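Sat 9 December

I keep reading that demonstrations are cheap now. You put the arm in a simulator, let it run overnight, and wake up to a pile of training examples. Nevero's whole pitch rests on it, and I went in wanting to believe them.

So I spent a couple of weeks on their Skurnden task set. The job is small-parts handling with a FANUC CRX-10iA, all simulated, and each example is supposed to show the arm doing something useful with the things on the table. We kept 40 per batch. Of the first batch I threw out 13 after watching them, and the automatic check had passed every one. In nine of those the part had sunk into whatever it was resting on. The rest I just didn't trust, which I know is not a metric. 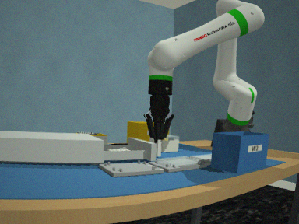
What bothers me more is how alike the good ones are. Same approach from above, same pause before closing, same speed. Batch two had new random seeds and I still couldn't tell it from batch one. If you train on that, I think you get a model that knows one move very well. Their answer was to make more of it.

Back in July I did a set by hand on the old Grallavton setup, steering every move myself. It took nearly 8 hours and my wrist hurt. The examples were messy, with fumbles and second tries, and the model trained on them recovered from a bad grasp now and then. The Skurnden one hasn't yet.

Batch three is running tonight with the start positions shuffled harder. I'll watch all of it before I count any of it.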